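Week 10 – Release Dates, Leaks and What Counts as Evidence

Reading for this session: the Ekidgate packet (all of it, including the forum printouts), plus Vídalín's short piece on delays. Bring the packet with you. I will be asking for page references.

Where we left off

Last time we looked at how a sequel gets talked about before it has been announced. The pattern in the packet is easy to follow. A fan site reports that Bikari 3 is coming. A second site reports that the first site reported it. By the end of the month a third site says the game is "widely expected," and the people expecting it are the first two sites.

Please stop writing "sources confirm" in your responses. Look at what the source did. In the Ekidgate case the original post was one line from an account with no history, claiming to know a tester. That is a claim. Four articles repeating it are still one claim.

The survey

Several of you leaned hard on the survey in the middle of the packet, the one with 826 replies out of 1000 people who said they would buy Bikari 3 on the first day. I would be careful. The link was posted on a fan board for the series. Who else was going to answer it? It tells you that fans who like a game enough to read a board about it in August also say they would like another one. It says nothing about a release window, and the article that used it to "predict" one simply skipped that step.

Bjartur Vídalín makes a related point about delays. Publishers are often vague in public because the date is vague in private too. Readers assume there is a fixed date in a drawer somewhere and that clever guessing will find it. He thinks there often is no drawer. I find this more convincing than most of what is in the packet, though he gives fewer cases than I would like and two of them are the same studio.

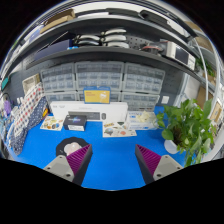

Packaging is the other thing people treat as proof. Pivevico sold a special edition of the second Bikari game, and a good part of the forum section is taken up with fans reading its extras for hints about the third. Take any small dark box with light lettering and a blue-purple glow on top, put a sheet of little printed pictures next to it, and someone will find a map in the pictures and a date in the glow. One poster got to 13 "clues" this way. When the date he worked out had passed, he worked out another from the same clues. If the evidence fits every date equally well, it is not helping you pick one.

The Þórarinsdóttir interview

This is the strongest item in the packet and also the most abused. Asked if the team was finished with the series, Þórarinsdóttir answered, "We still have ideas." Compare that with the headlines on the next page. Not one of them survives being read beside the actual sentence. Having ideas is cheap. Hiring, budget and a finished engine are not, and she was asked about none of those.

I will grant one thing to the other side – some leaks are good. Screenshots from a working build, or a rating board listing, deserve more weight than a feeling about a logo. Even so, ask how old the material is and whether the project it came from still exists. Games do get canceled after they leak.

For next time

Choose one article from the packet and trace every factual statement in it back as far as you can. Mark where the trail ends. If it ends at another article, keep going. Two pages, double-spaced, and please do not tell me when you think the game is coming out.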